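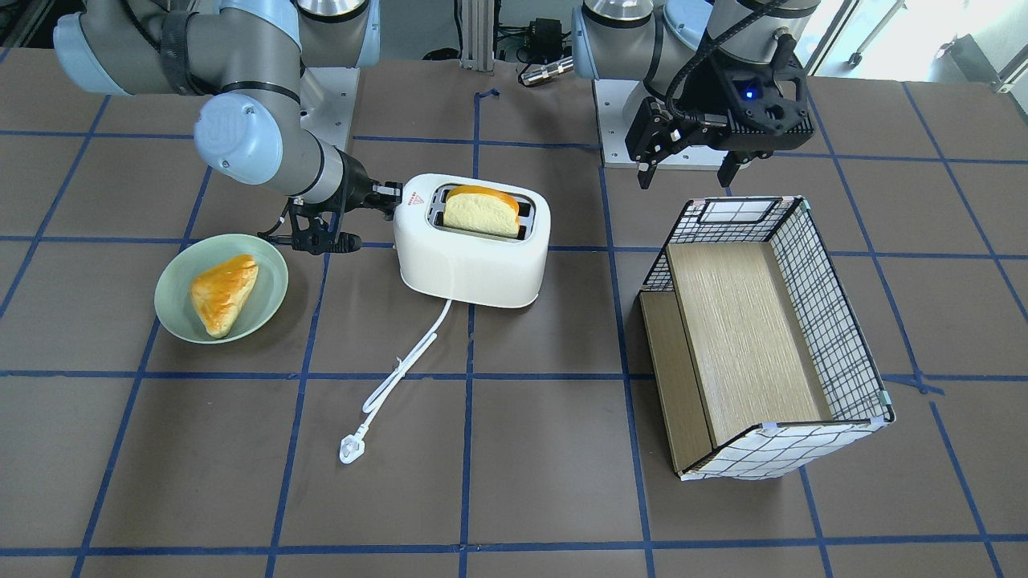
Page 3 of 5

Speaker notes, Darner kitchen basics, morning session

Start with the toaster. White, two slots, lever at the end. Ask who has one at home and when they last emptied the crumb tray.

Unplug first. Let it cool. Pull the tray, tip it over the trash, wipe it dry. Don't push a knife into the slots.

Then the wire basket. Good for bread and rolls, bad for crumbs, so put a cloth in it.

Pause for questions. The Nimby handout has the cleaning chart. Next page: kettles.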